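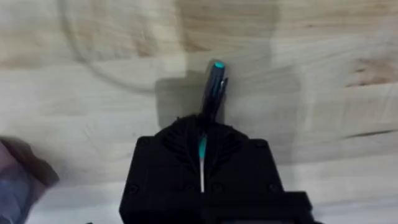
Keeping Hold of the Tool: Grasp Monitoring Software for a Wrist Camera

Student project report, Erkport Technical College
Project name: Curkow
Last updated: 2021-10-29

We use cookies to remember your reading preferences. Accept / Settings

1. Background and task

The Curkow project is a software project. We received a working arm, a gripper with soft ribbed fingers and a small camera mounted at the wrist, and we were asked not to change any hardware. The task was to write a program which answers one question during the motion of the arm: is the tool still in the hand in the same way as when it was picked?

For a rigid part in a rigid gripper this question is less difficult. Soft fingers follow the shape of the object, and this is good for picking, but a long tool can turn between them. A screwdriver is a good test for this. The handle is thick, the shaft is thin, and if the handle leans by a few degrees, the tip is already in the wrong place for a screw. In the wrist view we cannot use the tip, because the black housing hides it. The program must find the position of the tool from the handle and the cap only.

The control program of the arm was written by an earlier student group and is called Fekow. It sends the arm through a list of poses and opens or closes the fingers. It had no feedback about the tool. If the screwdriver fell, Fekow continued its list until the end.

2. Structure of the software

We divided the program into three processes which exchange messages. The first process reads the camera and adds a time stamp to every image. The second one finds the tool and calculates its lean. The third one compares the result with the reference and tells Fekow to continue, to slow down or to stop.

At the beginning we had everything in a single loop. This was simple to write, but when the image processing needed more time, the stop message was also late. After the division, the third process can see that no new result has arrived and it can stop the arm by itself. In our opinion this was the most useful change of the whole project, and it took only one afternoon.

Messages are stored in a log file on the same computer. We wrote a small replay tool, Policarpio, which reads the log and sends the old messages again with the original timing. With it we could test a new version of the detector without the arm. The laboratory is shared with two other courses, so the replay tool also saved us much waiting.

3. Finding the tool

3.1 The cap

The screwdriver has a bright teal cap at the end of its handle, and against the pale wood of the table this color is easy to separate. We convert the image to hue, saturation and value, keep the pixels in a narrow range of hue, and take the largest connected region in the upper part of the search window. Its center is the first point.

A second teal area exists lower on the tool, where a collar is visible in the slot of the gripper face. Our first version sometimes joined both areas or jumped from one to the other. We solved this with two separate search windows. The collar can move only very little in the slot, therefore its window is small and fixed. The window for the cap is larger and follows the last known position.

3.2 The lean

The line from the collar to the cap gives the lean of the tool in the image. When the screwdriver leans toward the camera or away from it, this angle does not change much, but the distance between the two points does. We use both values. We do not claim to know the full pose in space, only whether it has changed.

3.3 Shadow and wood grain

The handle itself is nearly black with a blue-green tint, and we first tried to detect its outline by edges. This did not work well. The gripper throws a soft gray shadow on the table directly behind the handle, so the contrast there is weak. The grain of the wood also makes many horizontal edges, and there is a round mark on the table which one version of our circle detector liked very much. For the final program we use the outline only as a check: at least one long edge must exist close to the line between collar and cap. Saturation was more stable than brightness in all our tests, because the shadow changes the brightness first.

4. Decision rule

Directly after closing the fingers, the program collects 30 images and calculates the mean lean and the mean distance. This is the reference for the present grasp. We do not use one reference for all grasps - the tool never sits twice in exactly the same way, and a small lean at the start is allowed.

During the motion each new value is compared with the reference. A single bad value has no effect. If several bad values come one after another, the arm slows down, and if the difference stays, it stops. When the cap is not found, the rule is more strict and the slow phase is skipped.

We discussed for a long time if the arm should correct the lean itself. It would be possible to push the handle against a fixed block, but we had no safe way to test it, and we left this function out.

5. Tests

We recorded 500 short runs with the replay log switched on. In every run the arm picked the screwdriver, moved it above the table and put it back. In 358 of these runs the tool stayed in place. In the other runs we caused a change on purpose, by pulling on the handle with a thin string or by opening the fingers a little.

The first complete version of the detector stopped the arm without reason in 27 of the good runs. With Policarpio we could look at each of them again. Most came from the cap leaving its search window when the arm accelerated. The window was simply too narrow, and we made it wider in the direction of motion. Some others came from a sleeve or a cloth of similar color near the gripper. Here we added a limit for the size and the position of the region.

After these changes we played the same log again, and the false stops of the first kind disappeared. We must say clearly that this is the same data with which we adjusted the program. A new recording would be necessary for a fair result, and in October the arm was not free for another long series.

A slow slip is still hard to detect. If the lean grows by a very small amount in each image, the difference reaches the limit late, and the tool has already moved. We tried to lower the limit, but then vibration of the arm was enough to stop it.

6. Open points

The detector depends on one color. A screwdriver with a gray cap will not be found, and the settings file has to be changed for every new tool. A learned detector could be better, but we had few labeled images and decided to finish the simple method first.

The clock of the camera process and the clock of Fekow are not synchronized. We measure the difference at start and assume it is constant. In long sessions it was not fully constant - after a restart of both programs the problem is gone for a while.

The source code, the settings file and a short log for testing are in the project folder of the laboratory server. The readme explains how to start the three processes in the correct order. The camera process has to be running before Fekow, otherwise the third process sees no results and keeps the arm stopped.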